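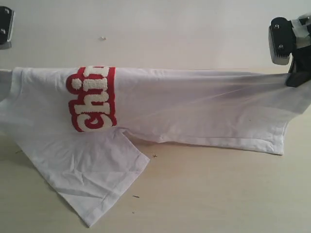

Cloth manipulation software

Cloth manipulation software is the set of programs that lets a robot, most often one with two arms, pick up, spread, fold or sort garments and other fabric. It usually covers perception (working out where the cloth is and how it lies), planning (choosing where to grasp and where to move) and control (moving the arms without dropping or tearing anything). The field has produced many demonstrations and few machines that anyone relies on. Claims about it vary a great deal in quality, and terms such as "solved," "general" and "in the wild" are used loosely.

Background

A rigid object can be described by a position and an orientation, six numbers in all. A T-shirt can't. It can be bunched, twisted, inside out or folded over itself, and most of its surface may be hidden from any camera. Two shirts of the same cut behave differently if one has been washed more often or carries a stiff print. Early programs avoided the problem by starting from a garment already laid flat, then running a fixed list of folds. Several of these were described at the time as laundry-folding systems, though the hard part of folding laundry had been done by a person beforehand.

Later work split into two camps. One builds a model of the garment, fits it to camera data and plans on the model. The other trains a policy that maps camera images straight to arm motion, usually by copying recordings of a human operator. Supporters of each describe the other as a dead end. The published evidence doesn't settle the matter, partly because the two camps rarely test on the same clothes.

Perception

The usual first step is to separate the fabric from the table. This is easy with a dark garment on a light surface and less so with a white shirt on pale wood, where shadows under the folds may be the strongest edge in the image. Segmentation networks handle such cases better than older color-based methods, but the scores reported for them tend to come from well-lit rooms with plain walls.

Finding landmarks is harder. Programs look for hems, collars, sleeve ends and shoulder seams. A hem is a useful cue when it is visible, but a bunched shirt may show two stretches of hem with no clear sign of how they connect. Printed graphics can help fix orientation and can also mislead. A detector trained mostly on plain garments may read the straight border of a print as a fabric edge and propose a grasp in the middle of the chest. The Indora test suite includes printed shirts for this reason. Many groups that report Indora results leave that part out, and a reader has to check the table headings to notice.

Depth cameras are often listed as a remedy. They give a fair outline of a pile and little information on what is underneath it.

Planning

Planners for cloth generally choose from a small set of moves: pick and place, drag, fling, and stretch between two grippers. The stretch is popular because it pulls part of the garment into a known shape, a taut band, and so removes some of the uncertainty. It also creates a new problem. The band is predictable, but the layers hanging below it are not, and a planner that tracks only the two grasp points has no record of where the rest of the shirt lies on the table.

Simulation is widely used to train and check planners. Simulated cloth is commonly a grid of points joined by springs. It drapes well enough to look right on screen, which has led to some overconfidence. Friction between layers, the stiffness of seams and the thickness of raised lettering are usually left out or set by hand. Skirnumine, a planner tuned almost entirely in simulation, was released with a claim of garment-independent flattening. The release notes for the next version narrowed this to short-sleeved tops without prints. The original wording is still the one most often quoted.

Control

During a two-arm stretch, the controller must raise tension until the wrinkles begin to clear and stop before the fabric slips out of the jaws. Force sensors at the wrist are the common method. Cheaper arms have none, and the software estimates force from motor current, a noisy signal at the low loads involved. Some policies dispense with force altogether and judge tension from the look of the wrinkles. How well this carries over to new fabrics is unclear. The papers that report success mostly use cotton.

Keeping the two arms in step is a more ordinary source of failure. A delay of a few control cycles on one side can turn a lift into a sideways tug. The Faltus toolkit handles both arms in a single loop and logs the timing of each command, and it is used fairly often for that reason, including by groups that don't use its planner.

Data and tooling

Learned policies depend on recorded demonstrations. The Arellano collection, one of those cited most often, holds 2000 episodes and is frequently presented as a broad sample of household clothing. An index supplied with the data shows that 426 of the episodes involve a garment other than a T-shirt. The collection was recorded on 3 tables of similar light finish. None of this makes it useless, but a policy trained on it has seen much less variety than the headline number suggests.

Labeling is a further weak point. Episodes are normally marked as a success or a failure by the operator who made them, with no second reviewer. Partial results, such as a shirt spread flat with one sleeve tucked under, are scored differently from one project to the next.

Evaluation and criticism

No measure is agreed on. Coverage, the share of the garment's full area visible from above, is simple to compute and rewards flattening. It says little about whether the shirt is the right way up or ready to fold. Success rates are often based on short runs, and it isn't always stated whether failed grasps were retried or dropped from the count. Videos are commonly sped up, sometimes without a label.

Critics have also noted that comparisons with human speed tend to leave out setup time, resets between trials and the person standing by to clear a jam. Developers reply that these costs will fall as the software matures. Figures that would support or contradict this have not been published for any of the systems named in this article.

See also

Deformable object manipulation
Imitation learning
Motion planning
Teleoperation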